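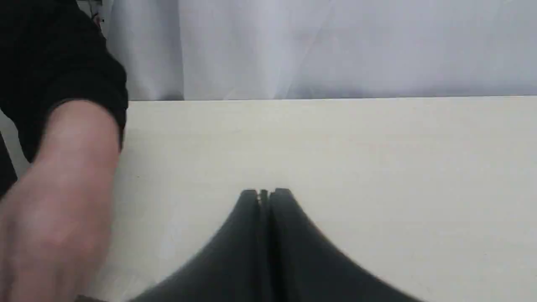 How do you tell whether a screenshot of an official letter is real?

Find the original in the place it would have been published, and compare the two line by line. If there's no original to be found, call the office that supposedly sent it and read it to them over the phone.

4 min read

February – posted by the blog owner

So that's what I ended up doing for most of last week, over a letter about the Ferrand bridge. If you live anywhere near Lolla you've probably had it forwarded to you already (I got it from my cousin, my dentist's office and a group chat that is supposed to be for lost cats). For everyone else: the county wants to take a state loan to rebuild the bridge, there's a vote on it soon, and people have strong feelings. Fine! I have some too.

The letter says that once the loan is signed, a contractor called Nirken gets to charge a toll on the bridge for 55 years and the county can't stop it. It has a seal at the top, a signature at the bottom and a lot of "pursuant to" in the middle. By the time I saw it, the copy on Plelix had 3,862 shares.

First thing I did was pull up the actual loan agreement, which has been on the county website since the hearing. It's 44 pages and I read them all, with snacks. There is no toll in it. Nirken is in there twice, both times as one of the firms that bid on the design work, and the bid list doesn't say who won. The repayment comes out of the road fund, and there's a clause letting the county pay it off early.
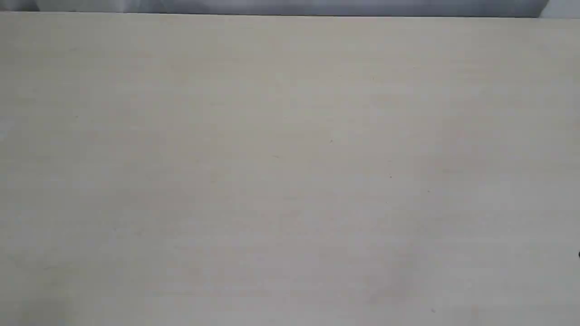

Page last changed: February, 9:40 pm

Then I went back to the letter and looked at it properly. The seal is the old one with the wheat on it, which the county dropped when they redid the signs. The department named in the heading was merged into Public Works a while ago. And the phone number has a digit missing, so good luck to anyone who tried it.

I called the clerk's office anyway. The woman who picked up had clearly had this conversation a few times that morning, but she was very nice about it, and she told me they have no such letter on file and never sent one. I asked if they were going to put out a statement and she said one was being written. It went up two days later, at the bottom of a page about snow parking. Sigh.

I don't know who made the thing, and I'm not going to guess. I've seen people on both sides of the vote say it came from the other side, and none of them had anything to back it up. 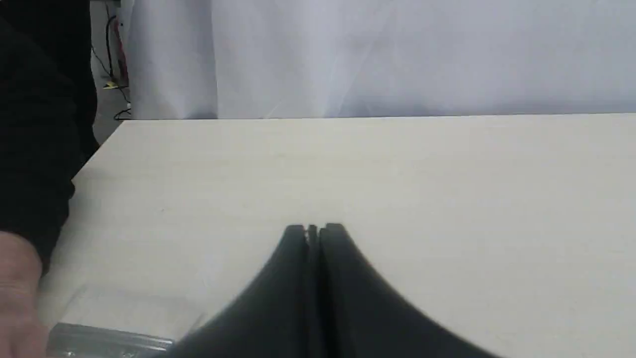

The other item going around is a photo of a page from the agreement, and this one bugs me more than the letter, as the page is real. It's page 31, and somebody has cropped it so you see "the operator may collect charges from users" and none of what comes before, which is a paragraph on the temporary ferry while the bridge is closed. Same principle as the photo just up there: the two curved black fingers run off the bottom, so you can tell me they're pressed close together and you can tell me there's a thin gray strip in the gap, but you can't tell me from that picture how long the whole machine is. If I told you it was nine feet tall, you'd have nothing to check me against except the part I left out. So when I get a cropped page now, I go look for the rest of it before I do anything else.

The ferry charge, by the way, is real and I don't love it. It isn't a toll on the bridge, though, and it ends when the bridge opens. If you want to vote against the loan over the ferry charge, go for it, that's a perfectly good argument to have.

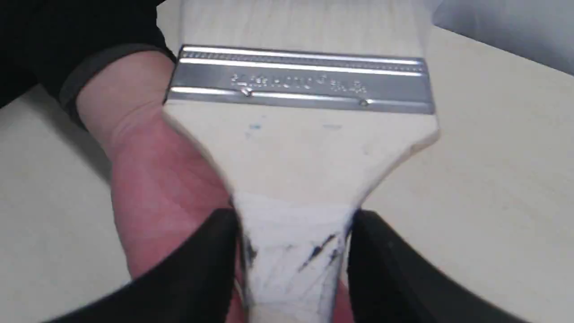

Captions are where I slip up myself. Back in the fall I shared a shot of a half-empty hearing room with "look how few people care" on it, and it had been taken before the doors were properly open. I took it down, but it had been passed around by then. You can get a long way with a true picture and a slanted caption: that wide paintbrush has a person's hand on it at the left and two black gripper fingers on the lower part of the handle, and I could write "robot holds brush" or "person holds brush" under it and not be lying either way. I'd just be leaving someone out. Page 31 got the same treatment, with a caption about tolls that a lot of people read before they read the page.

Anyway, I've sent the link to the full agreement to the cat group and got two thumbs up and one "who has time for this," so we'll see. The early repayment clause is on page 38 if you'd like to skip straight to it, and the ferry part starts at the bottom of page 30. I still have to read the traffic study – it's longer, and the maps won't load on my phone.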